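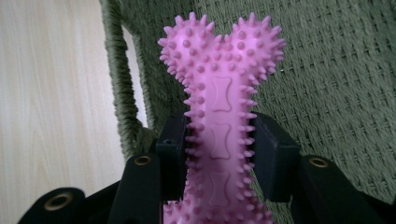

4 夹持状态估计

4.1 问题设定

前一节的规划器 Nambiar 假定它随时知道三件事：手指是否已经接触物体，接触发生在物体的哪一段，以及两指之间还剩多宽。在仿真里，这三件事由引擎免费提供，于是 Nambiar 在仿真里表现得相当从容。到了手持夹爪采集的数据上，引擎不在场，我们只有一路腕部图像和一份由图像反推出来的开合宽度，规划器的从容随之消失。本节讨论如何把这三个量从图像里要回来。

形式上，给定时刻 t 的图像 I_t 及此前 5 帧的历史，估计器输出接触概率 c_t、接触区域掩码 M_t 和指间宽度 w_t。三者分别交给控制栈 Dronau 的三个入口，其中宽度入口对抖动最敏感，稍有跳变就会触发保护性松爪。松爪这一行为在设计文档里叫“安全降级”，在实验记录里叫“又掉了”。本文沿用前者。

我们没有使用触觉传感器。主要的考虑是成本和接线，次要的考虑是，几位审阅过早期版本的同事都建议我们使用触觉传感器，而我们当时已经把外壳装好了。

4.2 为什么分割模型在这里不够用

直观的做法是先分割物体，再分割手指，然后看两块掩码是否相邻。我们最初正是这样做的，并且在光滑的刚体上得到了令人愉快的结果：杯子、木块、盒子，轮廓干净，边界听话。问题出在另一类物体上。

以图 3 为例。两根黑色手指从左右两侧夹住一只粉色橡胶磨牙玩具的柄部，玩具表面布满小凸点和短刺，沿轮廓的短刺向外伸出，柄部两侧尤其像一把梳子。对于“相邻”的判定，这种轮廓几乎是专门设计来为难人的。刺尖碰到指面算接触，还是要等刺压弯了才算？标注规范的第一版对此只字未提，标注结果也就因人而异，同一段序列里的接触起始时刻可以差出 18 帧。第二版规范补充了定义：以指面对物体主体造成可见支撑为准，刺尖轻触不计。规范因此变长，争论则转移到了“可见支撑”四个字上。

分割模型本身还有一层麻烦。它倾向于把凸点之间的暗部判为背景，输出的掩码带有许多细小的孔洞，相邻关系在孔洞边缘反复成立又反复失效。形态学闭运算可以把孔填上，代价是把指面与物体之间真正的缝隙也一并填上。核的尺寸调大，接触提前；调小，接触闪烁。我们在这个参数上花去的时间，事后看来足以训练一个新模型，后来我们也确实去训练了一个新模型。

4.3 以手指为参照的局部表示

新方法放弃了先求完整物体轮廓的想法，改从手指出发。夹爪与相机之间的几何关系由 Jendurton 标定工具给出，手指在图像中的运动近似受限于一条已知曲线，因此每个开合宽度都对应一组可预测的指面位置。我们沿左右指面各取一条窄带，将其展平成矩形，再把两条矩形沿高度方向对齐，送入一个共享权重的编码器。

这样做有两点好处。其一，输入中绝大多数像素与接触有关，网络没有多少机会去学习背景的颜色。图 3 的背景是橄榄绿的编织篮和一侧的浅色木面，编织纹理规则而密集，早期的整图模型对这类纹理表现出不合时宜的热情，接触概率会随着篮子在画面中的移动起伏。窄带表示把篮子的大部分挡在了输入之外，模型对篮子的兴趣也就到此为止。

其二，左右两侧可以互相校验。对刚性物体，单侧接触通常意味着推动，双侧接触才构成夹持；把两侧的特征分开保留到最后一层，估计器就能区分“碰到了”和“夹住了”。Dronau 对这两种状态的处理截然不同，将二者混为一谈的代价，我们已经在 4.1 节用一个委婉的词描述过。

窄带的宽度是一个需要交代的参数。过窄时，橡胶短刺会占据整条带，网络看不到刺后面的主体；过宽时，背景重新进入视野，前述的热情随之恢复。我们最终将窄带宽度取为 66 像素，在验证集上略优于相邻取值。我们不为这个数字提供理论解释，曾经有过一个，但它同样能够解释另外两个数字。

4.4 夹爪自身的遮挡

腕部相机的一个特点是，画面里总有一部分属于夹爪自己。图 3 的下缘可以看到几片带黄铜色金属扣眼的黑色部件，离镜头很近，略微失焦。它们与黑色手指颜色相近，又与物体下段在画面中相互靠近，分割模型时常把它们并入手指，宽度估计随即变得很有想象力。

标准的处理是画一张固定掩码，把夹爪本体统统遮去。固定掩码在刚性安装件上工作良好，遇到软质或可动的部件则不然。我们为此保留了一张较保守的固定掩码，只覆盖在所有标定序列中始终属于本体的像素，其余部分交给一个轻量的本体预测头，由它逐帧给出每个像素属于夹爪的概率 p_self。窄带特征在进入编码器之前乘以 1 − p_self，被遮挡的位置因此趋近于零，同时附加一个可见度通道，让网络知道那里是看不见，而不要误以为那里什么也没有。

金属扣眼值得单独说一句。它们是圆形的，有细细的反光边缘，中间是暗孔，在角点检测器眼中十分迷人。早期版本用稀疏特征点估计相机运动，相当一部分内点落在扣眼上，由此解出的结论是相机静止不动，而且置信度很高。相对于夹爪，这个结论无懈可击。现行版本在特征提取之前先应用 p_self，相机终于获准移动。

4.5 宽度回归与时间滤波

宽度 w_t 由两部分合成：指面位置的几何解 w_geo，以及网络给出的残差 Δw。几何解在手指清晰可见时足够准确，在手指被物体遮挡时会退化；残差项只在可见度低于阈值时启用，并被限制在一个较小的范围内。我们没有让网络直接回归宽度。试过，平均误差更低，但偶尔会输出一个物理上要求两指互相穿过的负值。平均误差对此并不介意，Dronau 介意。

柔性物体带来了另一种歧义。手指继续闭合时，橡胶会随之变形，接触早已成立而宽度仍在减小。若以“宽度停止变化”作为夹稳的判据，估计器会一直等下去，直到物体被压到不能再压。我们改用接触区域的纹理位移作为辅助线索：在展平的窄带内跟踪局部纹理，若指面附近的纹理与手指同步移动，则视为已被带动。有意思的是，先前让分割模型头疼的凸点和骨头形图案，在这里成了很好的跟踪对象；光滑的杯子反而没有多少纹理可跟。两类物体的难易就此对调，论文的总工作量保持守恒。

时间上采用一个简单的两状态滤波器，进入与退出夹持状态各有一个阈值，二者之间留有滞回。我们也尝试过循环网络，它的曲线更平滑，延迟也更大，滑落发生之后才从容地宣布可能将要滑落。滞回滤波器没有这样的文采，但它及时。

4.6 数据与评估协议

评估数据采自 Fendside 实验点，共 298 段手持夹爪序列，物体包括刚性容器、布料、绳类和带凸起的橡胶件。训练与测试按物体划分，同一件物体不会同时出现在两侧。这一条写起来理所当然，但本项目的第一份结果表并未遵守，那份表格的数字因此比本文的都好看，我们已不再引用它。

指标有三项：接触起始时刻的帧误差、掩码在窄带坐标下的交并比，以及宽度的绝对误差。对于夹持状态，我们另外统计误松爪，即标注仍为夹持而滤波器已退出的次数。前三项便于和已有工作比较，最后一项决定物体是否会落到地上，在汇报顺序上却通常排在末尾，本文也未能免俗。

与整图分割基线相比，窄带方法在带凸起的橡胶件上改善最明显，近半数的误松爪得以消除；在光滑刚体上两者相当，基线的掩码边缘还要更整齐一些。布料一类仍然困难，织物在指间折叠时，纹理位移与手指运动之间没有稳定的对应关系，估计器往往过早宣布夹持成立。绳类的失败多发生在绳子落在窄带之外、仅由指尖夹住的时候，这属于表示本身的限制，把窄带向指尖延伸可以缓解，但会重新引入 4.3 节提到的背景问题。

4.7 与规划器的接口

估计器以固定频率向 Nambiar 发布状态，每条消息包含 c_t、w_t、可见度以及一个布尔型的“可信”字段。可信字段原本是为调试保留的，计划在发布前删除。规划器的开发分支随后开始依赖它，于是它成为正式接口的一部分，并获得了一段事后撰写的说明：当两侧窄带的可见度均低于阈值，或几何解与残差的修正方向连续冲突时，该字段为假，规划器应维持当前开合指令，暂停重新规划。

接口中没有包含物体类别。我们考虑过让分类结果参与阈值选择，对橡胶件用一组，对刚体用另一组。这样做在已知物体上有效，遇到未见过的物体时则取决于分类器当时把它认成什么，而一只表面长满凸点的玩具可以被认成许多东西。目前所有物体共用同一组阈值，分类结果只写入日志，供离线分析时按类别汇总误差。第 5 节的闭环实验均在这一配置下进行。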